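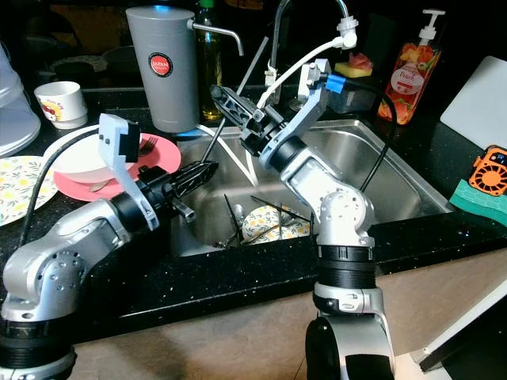 Household Skills, Unit 2: The Sink and What Belongs Around It
Gratthorpe Adult Learning, Room 10
Handout revised Feb 14, 2023

This unit covers washing a small load of dishes by hand at a single sink. Read it before the practical.

Setting up
Look at the counter first. A sink area usually collects things that have nothing to do with dishes. A handheld fan, for instance, should go to another room before the water is turned on. Bottles and water filters can stay on the ledge behind the sink if they don't block the faucet.

Keep the soap where you can reach it with one wet hand. A pump bottle works well on the back ledge. Use one sponge for dishes and another for the counter, and don't swap them. Two different colors make this easier. Stand the cutting board upright so that both sides can dry.

A pull-down spray head should hang back in its holder when you are done with it.

Order of work
Scrape everything into the trash. Stack dirty items on one side only, and leave the other side free for clean ones. Wash glasses and cups first, then spoons and forks, then plates and bowls. Pans go last.
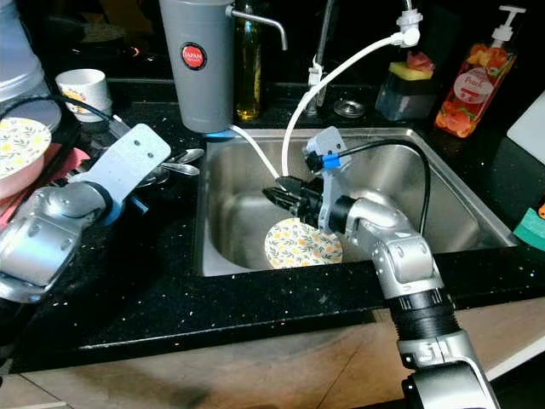

Plates are easiest to rinse when held on edge in the basin, tilted a little so the water runs off the face. Turn the plate and do the back as well. The rim underneath holds more grease than people expect. Patterned plates get the soft side of the sponge.

Spoons can be washed together but should be rinsed one at a time. Lay a cloth or mat on the counter for anything that has to wait.

Finishing
Empty the basin, wipe the rim and the counter, and wring out both sponges.

For the practical, bring a towel and your copy of this handout. The Unit 3 handout will be given out in April.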